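Gallery: the washroom at Landberg House

Photos and words by Mei Park 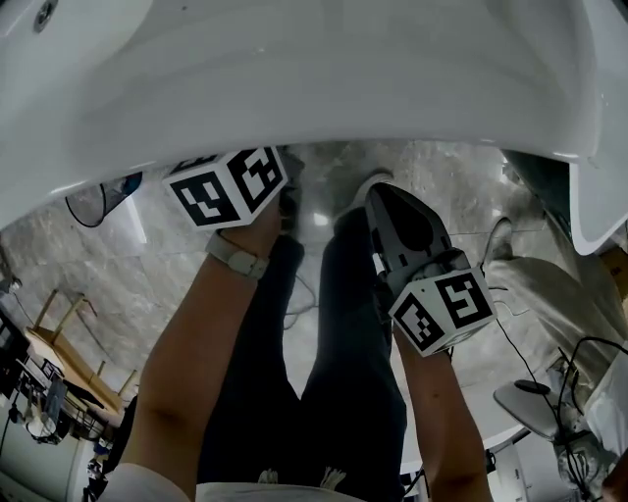
How often should a washbasin be cleaned underneath?
Once a week is enough in most buildings, with warm water and a soft cloth. Dust and soap collect there slowly, and limescale is easier to remove when it is still thin.

White basin, grey floor. The tiles have a marble pattern with darker veins, and the ceiling light makes a bright spot on them. I like how the round rim looks against the grey. The small black bin on the left is of mesh.

The washroom was renewed in August. Teresa Jabłońska chose the tiles from 11 samples, and Pranab Selvanayagam made the order at Bullier. The whole work cost 2822 pounds, a little more than we planned, because the old pipe behind the wall had to be changed also.

For the floor we use only a mild soap. Please do not put vinegar on it. Vasanthi Biswas keeps the key of the cleaning cupboard, and you can ask her for cloths.

More photos of the corridor and the kitchen will be added when Kavinda Patwary has sent me his.

Last changed: Friday, October 18, 2019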